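Mon 12 May

Up at seven, dull and dry. Toast, tea, and then the clothes, which I had promised myself would be finished before the weekend and weren't.

I put the green sheet on the bed first. It's the old one with the worn patch at the foot end, and I don't mind what goes on it. I've tried folding on the kitchen table but it's too narrow for anything with sleeves, and there is always a sticky place somewhere. The bed is a bit low for my back. If I kneel on the floor cushion it's about right, but then I can't reach across, so I stood for most of the morning and felt it by lunch.

The plan, as written on the back of the gas bill envelope: summer T-shirts folded and into the middle drawer, winter jumpers into the suitcase, anything that doesn't fit or that I haven't worn since last August into a bag for Givgate. The Givgate shop in Vikiswood takes clothes in the mornings only, and they must be clean and folded. The woman there turned away a bag of mine last year for being stuffed in anyhow. I thought that was harsh at the time, but I looked at their back room on the way out and could see why she'd want things flat.

Started with the jumpers to get them over with. The grey one has a moth hole under the arm, small, could be darned. The cream one has gone a strange shape from being hung up, long at the shoulders. I folded it anyway and put it in the suitcase. The brown one I don't like and never have. It went in the Givgate bag, came out again, and went back in.

The suitcase only just shut. I had to take out the thick socks, and they're on the chair now with no home.

Post came at ten. A letter from Barros about the window in the back bedroom, saying the work is put down as £596 including the making good, and that they want £300 of it before they order the frame. That is more than he said at the door. I'll ring and ask what making good covers, because if it is only a lick of filler I can do that myself. I put the letter behind the clock.

Then the T-shirts. I had washed all of them over the weekend and they'd been sitting in a heap on the landing, so they'd dried into whatever shape they were dropped in. I don't iron T-shirts. What I do is hold one up by the shoulder, give it a shake, lay it face down, smooth it out from the middle, and then fold. Both sides in to the middle, sleeves back on themselves, bottom up to the neck, then once more. It makes a rectangle that will stand up in a drawer if it's packed close to the others.

The blue one gave me the most trouble. It's a soft shirt, and it slides. The neck comes round to one side as soon as I let go of it, and the hem never meets the shoulders evenly. I did it over more times than it deserved. In the end I had it in a tidy enough packet, moved it to make space for the next, and it opened out like a flower. Did it again.

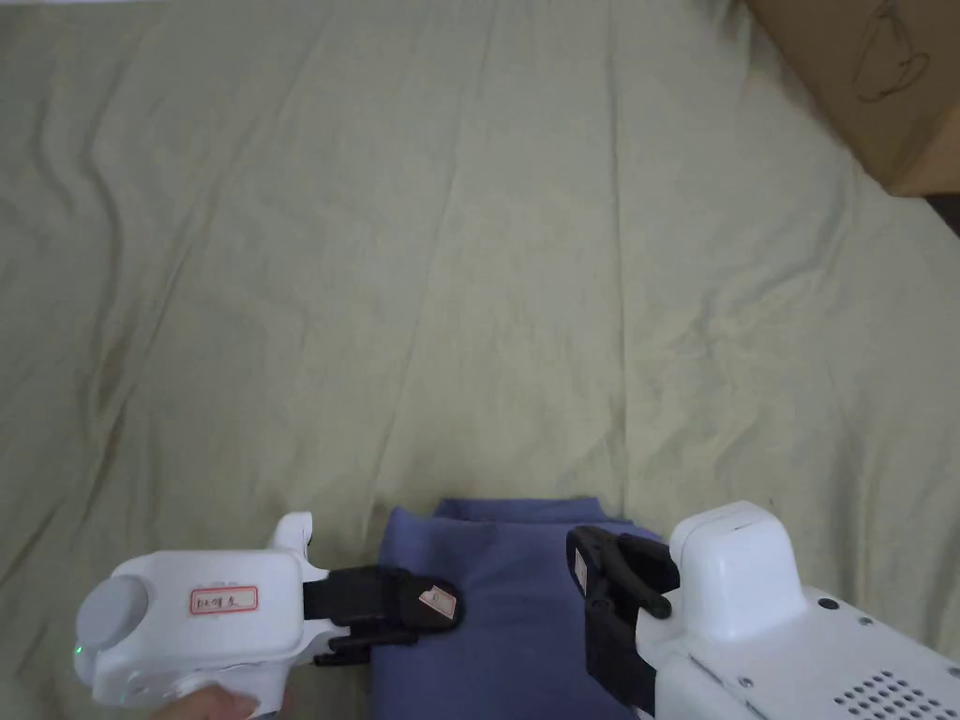
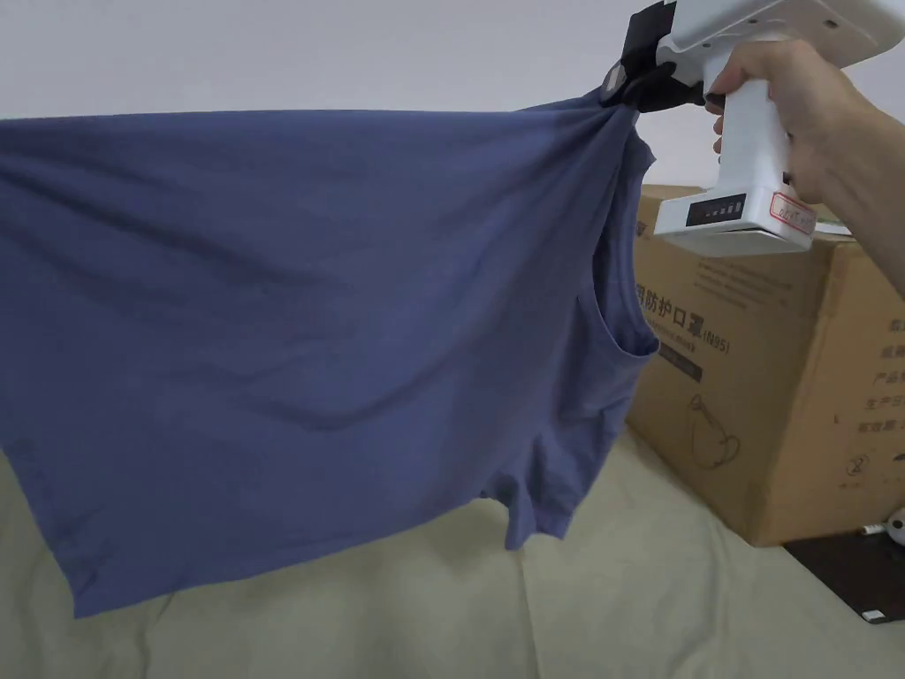
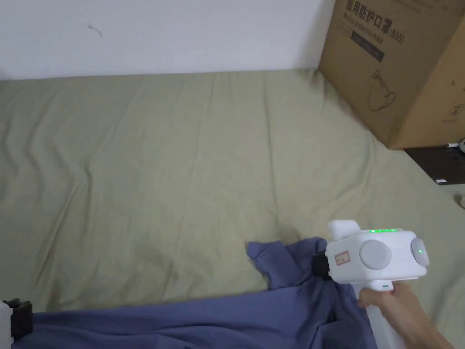
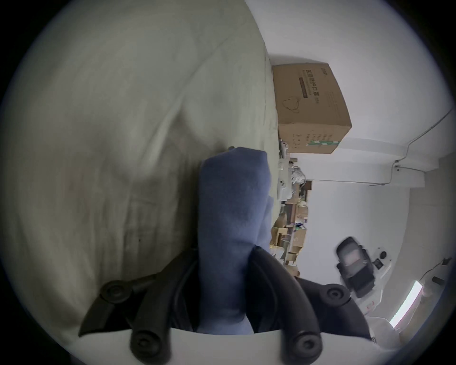
Raquel Morais says I make far too much work of it, and that a T-shirt wants rolling, from the hem up, tight, with the sleeves tucked in as you go. She rolls everything, she told me, even pillowcases, and her drawers hold twice what they used to. I asked whether they came out creased and she said yes, a little, but they fall out once you've had them on for ten minutes, and who is looking. She also thinks I should sort before washing and not after, so that I'm not washing things just to give them away. I pointed out that Givgate want them washed. She said they want them clean, and a shirt that has been in a drawer since last summer is clean.

This was all on the telephone. I had her on the loudspeaker on the windowsill so that I could carry on.

I tried rolling two of them after we had rung off. The white one rolled well. The striped one is too big and made a thing like a draught excluder, so I went back to folding. I might roll the vests.

Lunch was the rest of the leek soup with a cheese roll. Sat down to it properly and read the paper from Saturday. There is to be a new timetable for the 71, with the last bus back from Hitlow leaving earlier than now, which will make it awkward to see my sister in the evening. Cut the piece out and put it behind the clock with the letter from Barros.

After lunch I went through the trousers. Not many to do. The corduroys are tight at the waist but I kept them. The black pair have a broken zip, and I remember buying a new zip for them in the market and putting it somewhere safe. Spent a good while looking for it in the sewing tin, then the button jar, then the kitchen drawer. Found a tape measure I thought had gone for good, and the spare key to the shed. No zip. The trousers are on the chair with the socks.

I also had another look at the shelves, which are worse than the drawers if I am truthful. Boxes on boxes, and half of them only holding smaller boxes. I keep a box if it's a good strong one, as you can never find one when there's a parcel to send. The mask box is the best of them, thick cardboard and good square corners, and I had half a mind to use it for the winter things in place of the suitcase. Then the suitcase could go back under the bed where it belongs. I measured it with the rediscovered tape measure and it would take the jumpers easily. But I'd want a lid that shut properly against the moths, and tape is no good on a box you want to get into again. Leave it for now.

The flat boxes can go to the recycling on collection day. I'll do it the night before, so as not to be out there in my slippers.

Tried the middle drawer at half past two. It sticks on the left, always has, and a rub with a candle end along the runner helped. Lined it with the brown paper left from the Christmas parcels. T-shirts in, standing on their edges, light ones at the front. They went in with room to spare at the back, where I put the swimming things. It looks well. The blue shirt is in the second row, behaving itself between the two thick ones.

I do see what Raquel means about the space. If they were rolled I could perhaps get the vests in there too, and the top drawer would be free for scarves. But I like to be able to see the front of a shirt without pulling it out, and with rolled ones you only see a curl of colour. She would say I know my own shirts by now.

The Givgate bag ended up with the brown jumper, the shirt with the stiff collar, the checked skirt, the cardigan that has shrunk, and a belt. I folded each one and laid them flat, biggest at the bottom, and tied the handles. It's by the front door so that I fall over it and have to take it. I mean to go on Thursday morning, and get bread and stamps while I'm there, and look in at the ironmonger's about a catch for the shed door.

Rang Barros at four. He wasn't there, but the young man in the office was civil and looked it up. Making good means plaster round the reveal, painting, and taking away the old frame. I asked what it would be without the painting and he said he would have to find out and ring me back. He hadn't by the time I came to write this. The deposit stands either way.

Shook the green sheet out of the window afterwards as it was covered in fluff, a surprising amount of it blue. Put it back on the bed for tomorrow, as there are still the towels and the whole of the airing cupboard. The towels are easy, they're all one shape. It's the fitted sheets I am not looking forward to. I've been shown how to do them by at least three people and it never looks the same when I'm on my own with it. I tuck the corners into each other, and then there's one left over.

Things still to do, so I don't lie awake with them:

Zip. Try the coat pockets.
Socks on the chair.
Darn the grey jumper, if there's wool near enough to the colour.
Ring my sister about the bus.
Cedar blocks or lavender for the suitcase. There used to be a stall in Hitlow.
Candle end for the bottom drawer as well.

Supper was an egg and the last of the potatoes, fried. Rained a little while I was washing up, nothing much. I watered the tomato plants on the sill, turned them round to face the other way, and took off a yellow leaf.

My back is stiff but no worse than after a day in the garden. Had a bath at eight and put the clean pyjamas on, which I had folded only this morning. Bed by half past nine, after I had moved the pile of coat hangers off the pillow.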